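Pilico opens its doors to show how robots learn housework

Residents of Kaltcombe got a look at some of the slower parts of robotics on September 5, 2022, when Pilico held its first open day at the old Laitinen building.

The company is working on a household tidying robot called Fluster. It does not have a finished machine to sell. What it had for visitors was the training work, which is done by people using hand-held grippers on ordinary household things.

Some 313 people came through during the day, more than the company had planned for. Groups were kept small and the wait at the door stretched past half an hour by early afternoon.

Hayley Catterall, who runs the training program, led most of the tours. She told visitors that each short task is recorded from start to finish, then checked before it is used. Pilico has kept 1,122 recordings since April, and she said a good number more were thrown out because the person rushed or the view was blocked.

"People expect us to start with the robot," Catterall said. "We start with somebody's bedroom and a box of odds and ends."

The tasks themselves are plain ones. Put a thing in a box, take it out again, move it to the other side of the bed. The things used at the open day were the sort found in any home with kids: stuffed toys, a baby shoe, a roll of packing tape, socks and other clothes in a heap by the wall. 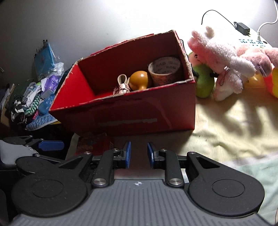

Nusrat Sikder wondered how long it would be before any of this was useful to someone with bad knees, and said she would take a robot that did nothing except pick things up off the floor. Catterall's answer was that she would not put a year on it. Soft things are still the hardest, she said, and a heap of laundry is harder than a single sock.

Visitors could try a gripper for themselves. Most found the squeeze easy enough and the aiming difficult – the fingers reach farther out than a hand does, and it takes a few tries to judge the distance.

Vilém Baláž, an engineer with the company, answered questions about privacy at a table near the exit. He said homes are only recorded with written consent and that faces and mail are removed before anything is stored.

Pilico has 2 more open days planned at the same address. Entry is free but names will be taken ahead of time, with a limit of 100 people for each.

Comments

Colleen Arsenault
Went with my grandson. He got three goes at the gripper and I got none. Good day out, but they need more chairs for the lineup.

Florence Beaudoin
Is there parking at the Laitinen building now or is it still just the street?

Colleen Arsenault
Street only, Florence. We parked by the library and walked over.

Florence Beaudoin
Thanks. I'll put my name down for the next one.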